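Stainless steel fridge door always looks smeary, and the greens go limp at the bottom

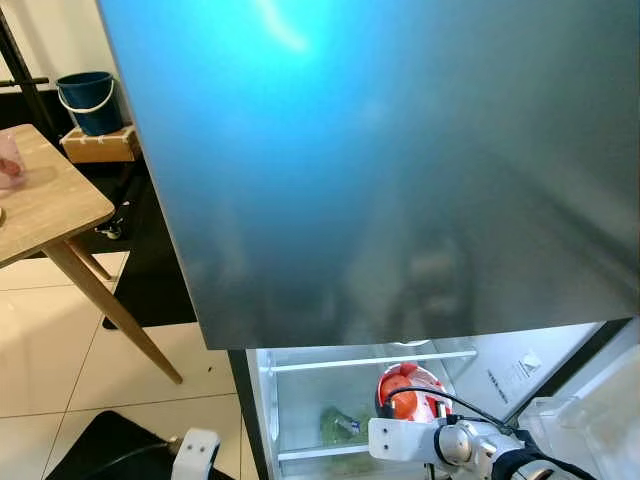

Page 2 of 23

Vasanthi Bhuiyan

Hello all! We moved in September and the kitchen came with a big stainless steel fridge, which I love to bits, but I have two things I can't get right.

First, the door. It has a brushed finish and I wipe it most days, and then the evening light comes on and there are streaks all over it again. I've been using washing-up liquid and a sponge, then kitchen roll.

Second, leafy greens. I keep them in their plastic on the shelf and by Sunday they're sad and slimy at the tips. There is a clear crisper drawer but it's full of carrots and beetroot. Should I swap them round? Any tips very welcome!

Wubit Gidey

Oh, I love a fridge question! Do the door first. Look closely and you'll see fine lines in the metal, running either up and down or side to side. Always wipe along them, never in circles. I use one damp microfibre cloth with a tiny drop of washing-up liquid, a second one rinsed in plain warm water, and then a dry one straight away while the door is still wet. The drying is where you get the shine. Kitchen roll left fluff on mine, so I stopped using it.

For the greens, yes, give them the drawer! Take them out of the bag, pick off anything yellow, and wrap them in a clean dry tea towel before they go in. If the drawer has a little slider, set it to the humid side. Carrots are tough and will be perfectly happy in a bag on the shelf (cut the leafy tops off if they have them). My spinach used to last 2 days and now I get most of a week out of it. So pleased with that.

Also check nothing leafy is touching the back wall, as mine used to freeze there.

Patricio Montes

baby oil on a cloth, buff it in. works on ours

Malsha Sikder

Agree with Wubit on the tea towel, it's brilliant! Go easy on the baby oil though, I put far too much on and every fingerprint showed for a fortnight. A few drops for the whole door is plenty, and keep it off the rubber seal.

One more for the greens: don't wash them until you want to eat them. If you already have, spin them really dry first. And coriander does better stood in a glass of water with the bag over the top, I've had a bunch going since last week and it still smells gorgeous.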